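Mesas de exterior: cuidados antes da época

Com a chegada de junho, a loja recebe todos os anos as mesmas perguntas sobre mobiliário de jardim que passou o inverno na rua. Juntámos as respostas neste boletim.

As mesas de ripas acumulam pó e folhas nas ranhuras. Escove primeiro a seco, no sentido das ripas, e só depois passe água morna com sabão neutro. A máquina de alta pressão fica de fora: levanta a superfície e deixa marcas que já não saem.

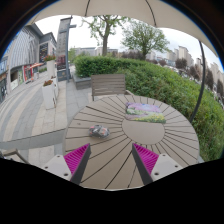 Nos modelos da linha Lumwood, o fabricante pede uma lavagem de 2 em 2 meses durante o verão. A linha Hodura é menos exigente, mas as manchas de gordura devem ser limpas no próprio dia. Para protetor solar e azeite usamos um pano com bicarbonato, deixado a atuar alguns minutos e bem enxaguado.

Quem tem madeira maciça continua a precisar de óleo. Aplique três demãos finas, com a mesa à sombra, e respeite o tempo de secagem indicado na lata.

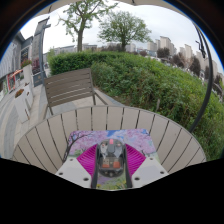
Mesa redonda de ripas, com um cartão de cerejeira em flor.

Quanto aos chapéus de sol, feche-os sempre ao fim da tarde e nunca os guarde húmidos. As capas Muvetti voltaram ao armazém, nos tamanhos médio e grande. Os parafusos das bases merecem um aperto no início da época, sobretudo em terraços expostos ao vento.
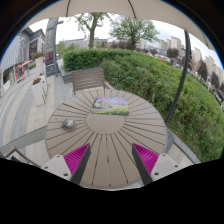
Tampo com ripas a partir do disco central.

Tiziana Caputo atende dúvidas sobre peças e garantias no balcão da Pellegrini, da parte da manhã. Traga a fatura ou o número de série, que costuma estar colado debaixo do tampo.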